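The woman who runs the night desk at the Sordale public laundry has worked there for 30 years, and she asked that her name be left out. "Everybody who comes in knows me already," she said. "The rest don't need to."

The laundry is on the ground floor of the old Plutetti building, across from the bus turnaround. It opens at six in the morning and closes at midnight. She takes the second half of that and has done so from the start.

When she was hired, the machines took tokens. Customers bought the tokens from her through a window and dropped them in a slot. "I sold tokens, I folded, I mopped. On a slow night I read. I got through most of the paperbacks on that shelf and then I started on the ones people left behind."

The tokens went out when the city changed to cards. She has kept one on her key ring. The changeover took most of a June, and for part of it half the washers took cards and the other half still took tokens. She remembers it as the only time customers yelled at her regularly.

What do people get wrong about doing laundry? She didn't have to think long. "Soap. They use too much soap. They fill the cap to the top because the cap is there. Then the rinse can't keep up and the towels come out stiff, and they come tell me the machine is bad." She uses 3 spoonfuls of powder for a full load at home, and less for shirts.

She is also against overloading. A washer should have room for a hand on top of the clothes, she said, and she showed how, with her palm flat and her fingers together. Jeans go in inside out. Zippers get closed. She has no opinion on fabric softener except that it should stay away from towels.
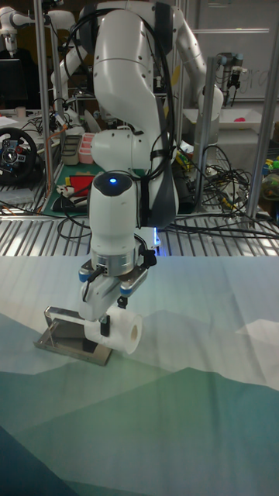
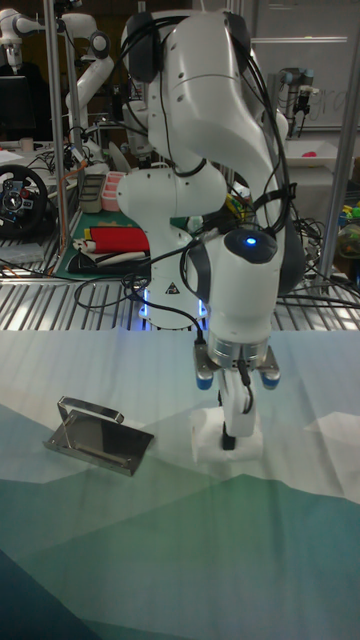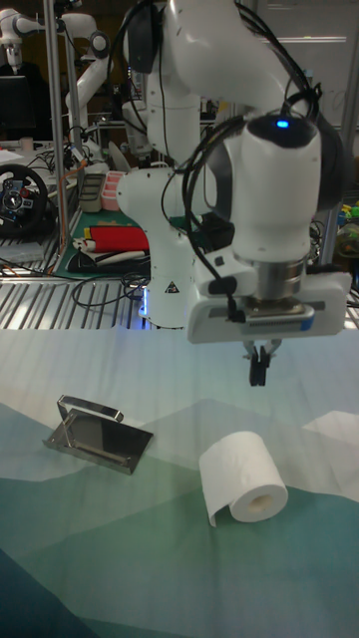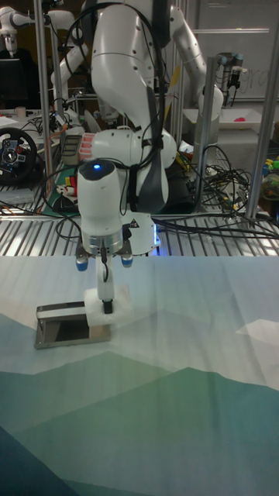

The white arm over the printed cloth, four views.

The busiest hours have moved over the years. It used to be right after supper. Now it is closer to ten, when the restaurant workers get off, and they bring aprons and kitchen towels along with their own things. She likes that crowd. They are tired and polite, and they clean the lint screens.

The last big repair was to washer number 606, which everyone calls Tosh after the name painted on its door by some earlier owner. The numbers come from an old city inventory and have nothing to do with how many machines there are. Tosh needed a new drain pump, and the bill came to $1,549. "For that you could almost get another washer," she said. "But not one that size, and not one that takes a comforter."

Parts come from Zallach, a supplier two counties over. She used to phone in the orders herself - she still has the number by heart - but the day manager does it now on the computer.

She keeps a lost and found in a drawer under the counter. Most of it is single socks. She has also had a wedding ring, which was claimed the same night, and a set of dentures, which was not.

She plans to work another year or so. Her sister wants her to move closer, and she hasn't decided. In the meantime she has asked the city for better chairs along the window wall. The ones there now tip if you sit down too fast.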